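Section 4: Setting Up the Pad and Placing Your First Row of Stitches

Read this section with the Zerano Suture Practice Kit open in front of you. Read it all the way through once before you touch anything sharp. We know you won't, so the cautions have been placed next to the steps they belong to.

4.1 Before you begin

You will need:

Practice pad, in its tray
Base plate with the four rubber feet
Needle driver
Toothed forceps
Scissors
One packet of braided thread with attached curved needle
Sharps tin (the small one with the lid that sticks)
A lamp you can move

The kit does not include the lamp. It also does not include a table, patience, or a cat-free room, and the last of these has generated more mail than the other two combined.

NOTE: If your kit came from Clonasum and not directly from Zerano, the tray is a slightly different shape and the pad goes in with the label facing you. Everything else in this section applies.

4.2 Seating the pad

1. Wipe the table. Any table will do if it doesn't rock. If it rocks, fold something under the short leg now. You will not want to do it later with a needle in your hand.

2. Press the base plate down until all four feet grip. Push it sideways with one finger. If it slides, wipe the feet with a damp cloth, dry them, and try again.

3. Peel the film off the pad. Both sides have film. The film on the underside is clear and nearly invisible, and a pad with its film still on will skate around the tray like a fried egg.

4. Lower the pad into the tray and press along the edges. The surface should sit level, with no bubble in the middle.

5. Turn the base so the cut you plan to close runs away from you, top to bottom. Some people prefer it crosswise. They are welcome to it, but the steps below are written for a cut that runs away from you, and you will have to do the rotating in your head.

CAUTION: Do not dust the pad with talc, cornstarch or flour to make it less tacky. It works beautifully for one evening and then the surface crumbles.

4.3 Choosing a cut

Kumach pads come with the cuts already made. Çetinkaya pads come blank, with a card of suggested lines and a blade. If yours is blank, go to Section 3, make your cut, and come back.

For your first row, choose a straight cut of medium depth. Leave the L-shaped one alone. It is there for Section 9, and it knows you're looking at it.

Spread the cut gently with two fingers and check that it reaches the second layer. If you can see the mesh at the bottom, it is too deep for this exercise.

4.4 Lighting

Put the lamp on the side opposite your working hand. Lit from directly above, your knuckles will throw a shadow over exactly the spot you need to see. Bring the lamp low enough that the texture of the pad shows up clearly. If the metal glares at you, tilt the shade a little.

4.5 Thread and needle

1. Open the packet along the notch. Don't pull the thread out by the needle. Lift the card, find the needle in its foam, and leave it there for the moment.

2. Pick up the needle driver. Close it and open it a few times to get the feel of the catch. The first click is a light hold, the second is a working hold, and the third is for people who enjoy bending needles.

3. Grip the needle with the tips of the jaws, a little more than halfway back from the point. Close to the second click.

4. Lift it clear of the foam and draw the thread off the card in one slow pull. Braided thread remembers the card it was wound on. Run it once between finger and thumb to take the kinks out.

5. Trim the thread if you like. The full length is generous, and generous thread finds its way around lamps, sleeves and coffee cups.

CAUTION: The needle is real. The pad is pretend, your thumb is not. When the needle isn't in the driver or in the pad, it goes in the sharps tin. "Just there for a second" is not a storage location.

4.6 Checking your approach

Where the loose thread lies before the first bite matters more than beginners expect. Keep it to one side of the driver, away from the cut, with enough slack that it doesn't tug when you turn your wrist. In a good starting position it looks something like the blue-green strand to the left of the driver, which sags in an easy curve while the needle tip stands up clear of the jaws and the dark red cut lies to the right. If your own thread has wandered over the cut, put it back where it belongs before going on. You will otherwise stitch it into the row and discover this at the knot.
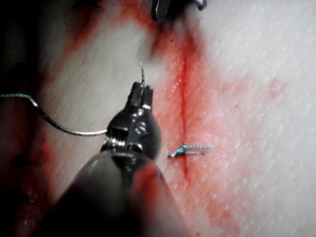 4.7 The first bite

1. Hold the near edge of the cut with the forceps. Lift it slightly. Do not crush it; tooth marks in the pad are permanent and you will have to look at them all week.

2. Turn your wrist so the needle point meets the surface straight on.

3. Push in, then roll the wrist. The needle is curved and wants to travel in a curve. Shoving it in a straight line tears the pad.

4. When the point shows inside the cut, stop. Release, take hold of it again from inside, and draw it through.

5. Repeat on the far side, going from the inside out, at the same depth and the same distance from the edge.

6. Pull the thread through until a short tail is left. Go slowly at the end. Everyone pulls the tail out at least once.

7. Tie as shown in Section 5. Snug is enough. If the edges pucker, the knot is too tight.

4.8 When you stop for the day

Drop the needle in the tin and force the lid down. Lift the pad out, rinse it in cool water and pat it dry. Store it flat, away from sunlight, in its tray.

NOTE: Each pad is good for roughly 100 stitches in one area before the holes start joining up. After that, move to a fresh cut or turn the pad over.

Continue to Section 5, Knots.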